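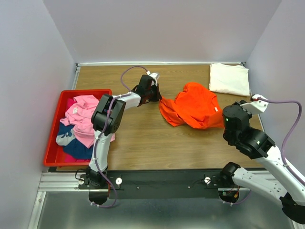

Jotico – Garment Handling Software
Interim progress report to the Hnatiuk Fund
Reporting period: February to June
Prepared by Archana Bhardwaj, software lead

1. Summary

In this period we finished the new task planner, replaced the part of the perception software which finds the edges and corners of a garment, and started regular trials of the full sequence: take one garment from the bin, spread it on the table, fold it, and put it on the stack. The recording and replay tools are in daily use. The collision checker between the two arms is later than we promised, and section 5 explains the reasons.

We have spent the budget according to plan, with one exception in computing costs which is described in section 6. We do not ask for a change of the end date.

2. Work on perception

At the start of the period our software used one model for everything. It had to decide which garment is on the table, where its outline is, and where the arms should take hold of it. This worked for towels, but it was weak with shirts, and when it made a mistake we could not easily say which of the three decisions was wrong.

We have now divided it into separate stages. The first stage separates cloth from table. The second stage gives a state to the cloth: crumpled, partly spread, flat, or folded. Only when the state is "partly spread" or better does the third stage look for grasp points. If the cloth is crumpled, the planner receives one lifting point and nothing more, and the third stage is not called.

The state label was the idea of our partners in Clasinley, and I must say I was doubtful in the beginning. It seemed to me too coarse. In practice it has made the logs much easier to read, and it gives the planner a clear moment to stop and try again. For training the second stage we labelled 1,019 views by hand, taken from our own recordings. Two people labelled every view separately, and the views on which they disagreed were discussed and decided together. Most of the disagreements were between "crumpled" and "partly spread", and the labelling guide has a new page about this border.

3. Work on the planner

The old planner was a fixed list of steps. If a step failed, the operator had to bring the garment to a known position and start the list again. The new planner chooses the next action from the present state of the cloth, so it can begin from any point of the sequence. It has five actions at the moment: lift, lower, pull apart, fold over, and transfer.

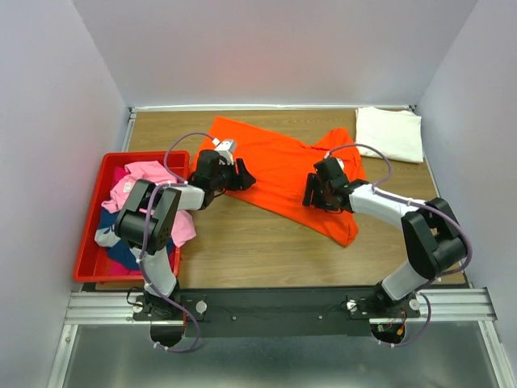
The action "pull apart" needed the most attention from us in this period. Both grippers must hold the cloth and move away from each other, and the software has to decide when to finish. If it finishes early, the fabric stays creased. If it finishes late, one gripper loses the cloth or the whole garment is dragged. Our present rule compares the outline before and after each small movement and stops when the outline no longer grows. The rule is good for the body of a garment and less good for sleeves. With the orange shirt the middle can be mostly flat while a part like a sleeve is still bunched towards the back of the table, and a rule which looks at the total area gives too little weight to such a small part. We are therefore testing a second measure, which looks at the outline in sections and asks for one more pull at the section with the lowest score.

We also changed how the planner treats the bin and the finished stack. Both are now marked as zones in the workspace file, and any cloth inside a zone is ignored by the state label. Before this change, a garment hanging over the rim of the bin was sometimes joined with the garment on the table, and the planner then tried to spread both of them as one piece. The zone of the bin now has a margin on the side of the table. The margin is set by hand, and I would like to make it automatic in the next period.

4. Trials

We ran 110 full trials with the new planner, all with shirts. A trial is counted as complete only when the garment is on the stack and the operator has not touched anything. By this measure 59 trials were complete. Our target for this milestone was one half of the trials, so the milestone is reached, but the margin is small and I do not want to present it as more than it is.

The failures were reviewed one by one by the team. The largest group is the missed grasp: the gripper closes, the software believes that it holds the fabric, and the arm moves away with nothing. The second group is the sleeve problem described in section 3. A smaller group comes from timing, when one arm waits for the other longer than the time limit allows and the planner cancels the action. These last failures are easy to repeat with the replay tool, and a correction is already in the test branch.

We also made 20 trials which started from a garment already spread, in order to test the folding alone. These showed that the fold line is chosen well, but the release is not soft enough. The upper layer moves a little when the fingers open, and after two folds the error is visible at the edge. We will reduce the opening speed and lower the release height, and then repeat the same set.

5. Delays and risks

The collision checker was planned for April. It is now expected in August. The first version checked the links of both arms correctly but did not include the cables, and the cables need space, especially on the outer side of the elbows. We could add a large safety volume for each cable, but then many good positions for two-handed work become forbidden. Poltemier has offered us their cable model, which describes the loop as a short chain of segments. We have tested it on recorded movements and it is fast enough for planning, although not yet for checking during the movement itself. Until this is ready we keep the speed limit for all two-arm actions.

The second risk is the variety of garments. Our shirts are all soft and of similar size. I expect the results to be lower at first when we add thicker fabrics, and I would prefer that the Fund knows this now – the figures in the next report may go down before they go up.

6. Budget

Staff costs are as planned. Computing costs were higher than planned, because the perception stages were trained again after the labelling guide was changed. We have covered this from the travel line, where one visit was replaced by remote meetings. No additional money is requested.

7. Plan for the next period

Finish the collision checker with the cable model and remove the speed limit step by step.
Add a check of the grasp after closing, using the gripper position and one new view from the camera.
Bring the section-by-section outline measure into the main branch if it passes the replay tests.
Begin trials with trousers and with thicker fabrics.
Give the partners in Clasinley access to the replay tool, with a short written guide.

The trial logs and the labelling guide are in the shared project folder. If the Fund would like to see the failed trials also, I can prepare a selection with comments.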